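Looking after your neck and shoulders at the desk

Set the chair first
Feet flat, hips well back. I swapped mine over in February and what a difference it made to my stiff neck!

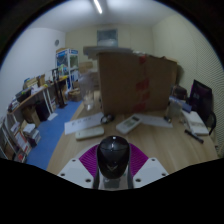
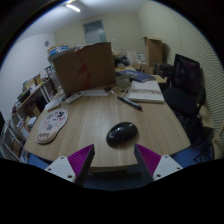

Rest your eyes and wrists
Look out of the window for a bit – any far-off tree will do. Then circle each wrist slowly, five times both ways. Lovely!

Warm a wheat bag
Follow the label for timing, test it on your arm, then drape it over your shoulders. Sore for weeks, or tingling fingers? See your GP.

Aisyah Osman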